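Ripening Off the Tree

A peach picked hard will soften on a counter. It will not get much sweeter. Sugar content is set by the time the stem lets go, and what follows is mostly a loss of firmness and a rise in aroma.

Kenneth Munro grows 70 acres of late fruit at Nellano and picks each tree in several passes. His cutoff is the background color, the part of the skin without blush. Green there means the fruit stays on the branch. Red is a poor guide, as it responds to sunlight and variety more than to maturity.
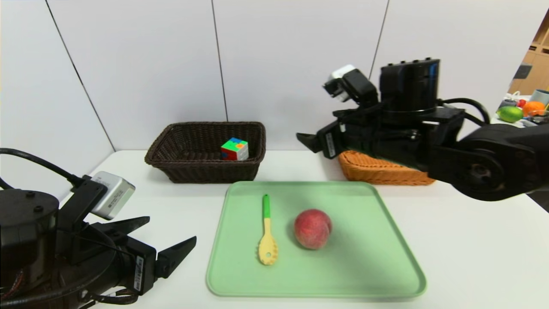
A peach with mottled red and yellowish skin, on a light-green tray.

Cold storage is the second problem. Fruit held between 36 and 46 degrees for long enough turns dry and mealy -- growers call it woolliness -- and the damage shows only after warming. Munro's packer, Themis Petridis, ships 300 cartons a day in August and keeps the room at 32.

At home, leave firm peaches at room temperature, stem end down, in a single layer. Press near the stem with a thumb. When the flesh gives slightly, eat the peach or move it to the refrigerator for up to 2 days.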